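Prernix Garment-Wash Tee – Heavyweight

Sold in singles and in packs of 5
Item 332
Ships from the Wiltemell warehouse

Back in stock in most sizes. Small is low, XXL is low, everything else fine.

What it is
Plain crew neck T-shirt. 100% cotton, garment washed, so it comes to you already soft and already shrunk most of the way. No pocket, no print. Tag tears off clean, no scratchy stub left in the neck. Side seams, so it hangs straight and doesn't twist after ten washes like the tube ones do.

Fabric
200 gsm jersey. Thicker than the old Prernix tee, thinner than a sweatshirt. Not see-through in the light colors. Gets softer with wear. Will pill a little under the arms if you carry a backpack every day, they all do.

Colors
Khaki-brown, navy, brick, charcoal, off-white. The green is gone and not coming back, please stop emailing about the green. Garment washed means color varies a bit from batch to batch – if you need a matching set for a team or a shop crew, order it all at once and say so in the notes box. We'll pull from one carton.

Fit
Regular through the body, sleeves to mid upper arm. Runs long. If you're between sizes and don't like long, go down. If you tuck it in, stay put. Ladies cut is a seperate listing, item numbers are different, check before you order.

Care
Wash cold, inside out, with like colors. First two washes on its own, the brick and the navy will bleed. Tumble low or line dry. No bleach, no softener. Iron medium if you must, steam is better. Heavy jersey holds a crease if it sits in the basket overnight, so shake it out and fold it the same day. Fold lengthwise in thirds, sleeves back, then up from the hem. Stacks flat in a drawer and the neck keeps it's shape. Don't hang them wet on wire hangers, you get shoulder bumps.

Packs
Pack of 5 is one size, one color or mixed. Mixed means we pick. Can't choose your mix on the website yet, Ivard is working on the cart, call if it matters.

Printing
Takes screen print fine. For transfers do a test press first, the washed finish can mark under heat. We don't print in house. Printed shirts can't come back.

Returns
Unworn, unwashed, 30 days. You pay postage back unless we sent the wrong thing. Swaps for size go out same day we get yours.

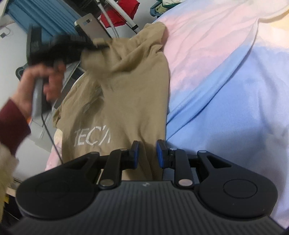 Price, verified order: Bought the khaki in large and a mixed pack for my brother. Good weight, neck hasn't gone wavy yet. It is LONG though, they mean it. Went down to a medium on the second order and that was right for me. Color on the second one was a shade darker than the first, doesn't bother me but would if I wanted a matched set. Softener warning is real too, used it once and the shirt felt kind of greasy till I washed it again.

Reply from the shop
Thanks, good to know on the medium. Two batches, so yes the shade moves. We'll put the body lengths for each size on this page when the new chart is done, should be August.

Stock updated Sunday, April 22, 2018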